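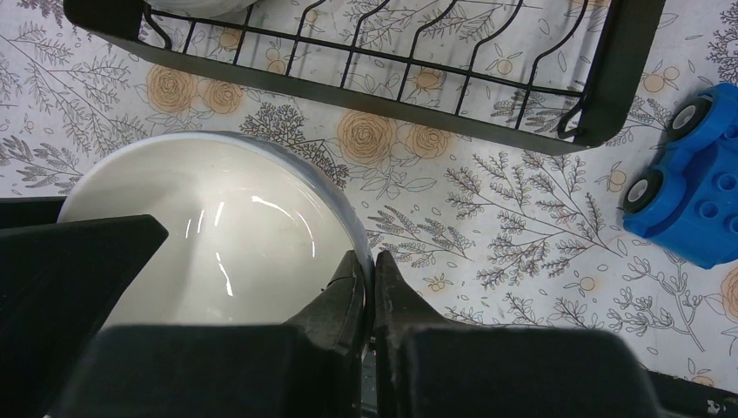 Glaze is a thin layer of glass on the outside of a pot. Clay fired without it is full of tiny holes and soaks up water.

To make glaze, ground sand, clay and a melting agent are stirred into water. The pot is dipped and then heated in a kiln. At Prernwood Pottery the first firing reaches 700 degrees Celsius and the second 1118. In the second, the powder melts and sticks to the clay.
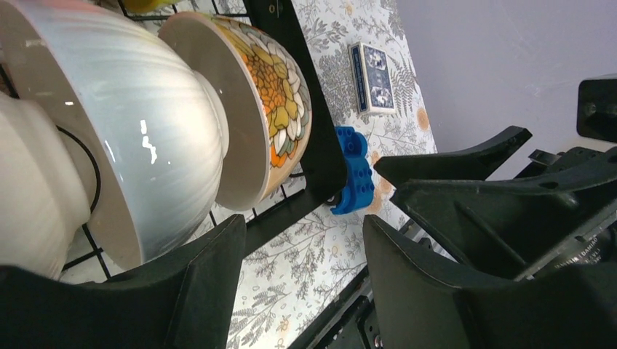
A reader in Tondness asks whether the colours are painted on top. They can go under the glaze or over it. Colours under the glaze wear away more slowly.

If glaze shrinks more than the clay as it cools, fine cracks form. This is called crazing.
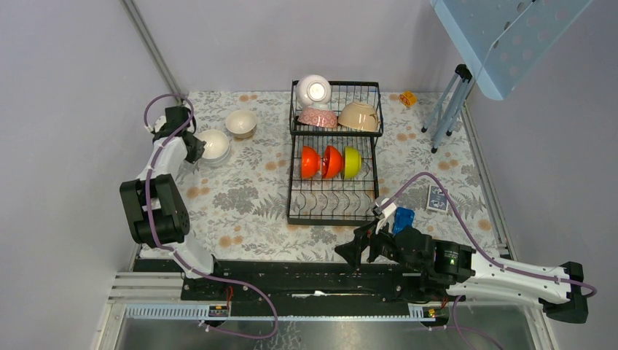 *Bowls, racked and stacked.*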